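Documentation > Interventions > Notes de l'orateur
Accueil Programme Supports Glossaire Recherche

Règles de bonne pratique pour l'évaluation en simulation d'un bras de manipulation
Notes pour l'exposé, version de mai. Durée prévue : 40 minutes, questions comprises.

1. Cadre
Rappeler le périmètre dès l'ouverture : manipulation sur plan de travail, bras fixe, pince à deux doigts, scènes de cuisine générées. La navigation et la collaboration physique avec une personne sont hors sujet. Le référentiel interne de Jelel compte 14 règles ; j'en traite une partie, les autres sont dans le document distribué.
Préciser le vocabulaire. « Essai » : une exécution, de la pose initiale à l'arrêt. « Scène » : géométrie, matériaux, éclairage et disposition des objets, sous un identifiant unique. « Campagne » : ensemble d'essais conduits avec une version gelée du code. Ne pas employer « test » pour les trois.

2. Composition des scènes
Règle : toute scène d'évaluation contient des objets étrangers à la tâche. Un plan de travail réduit au seul objet cible surestime les performances. On demande des formes et des propriétés optiques variées : flacon à gâchette, gobelet translucide, rouleau d'essuie-tout, bouteille à col étroit, fruit. 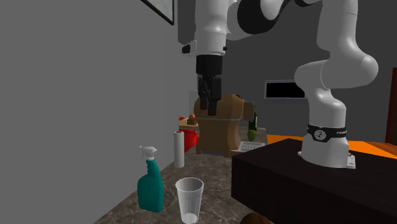
Les objets transparents ont leur propre ligne dans le rapport. Leur rendu dépend fortement du moteur, et un résultat agrégé avec celui des objets opaques perd son sens. Même traitement pour les surfaces brillantes.
La pose initiale du bras est consignée articulation par articulation. « Pose de repos » ne suffit pas : entre deux versions de Clesuder, la valeur par défaut a changé sans que le nom change. Nous avons dû invalider une campagne de 2 890 essais pour cette raison. (Insister, c'est le passage que les équipes sautent.)
L'embase est positionnée par rapport au plan de travail et la transformation est archivée avec la scène. Toute modification, même millimétrique, donne lieu à un nouvel identifiant.

3. Points de vue
Règle : une caméra d'ensemble et une caméra rapprochée au minimum, enregistrées sur la même horloge. La vue d'ensemble sert à juger le dégagement du bras. La vue rapprochée sert à juger l'approche, l'alignement des doigts et le contact.
Les textures du plan ne sont pas neutres. Un marbre très veiné produit des contours parasites qui perturbent la segmentation ; il faut donc au moins une scène à fond chargé par campagne. L'extrémité des doigts doit rester distincte du fond en teinte ou en luminance.
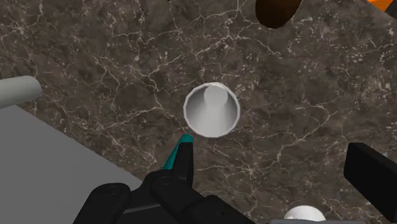

Occultations : lorsque la pince masque la cible en fin d'approche, l'annotateur ne déduit pas le contact de la trajectoire. Il se reporte au journal des forces ou classe l'essai « indéterminé ». Cette troisième catégorie est obligatoire – un formulaire binaire est refusé à la relecture.

4. Critère de réussite
Écrit avant la campagne, daté, non modifiable ensuite. Il porte sur l'état final de l'objet et sur celui des objets voisins. Un objet voisin renversé vaut échec, même si la cible est à sa place.
La grille Wickramasinghe distingue 11 motifs d'échec. Ne pas les lire à l'écran ; renvoyer à l'annexe. Signaler seulement que « collision avec l'embase » et « collision avec le support » sont séparées depuis la dernière révision.

5. Passage au réel
Une campagne simulée ne vaut pas qualification de sécurité. L'analyse de risques de la cellule physique est refaite intégralement, avec l'outillage monté. Sur la cellule Plostemeo, les vitesses sont réduites pendant les premiers essais et l'arrêt d'urgence est vérifié à chaque prise de poste.
Transition vers les questions. Si l'on m'interroge sur les graines aléatoires : elles sont archivées, une par essai, dans le même fichier que la pose initiale.

Contact | © Jelel, tous droits réservés | Haut de page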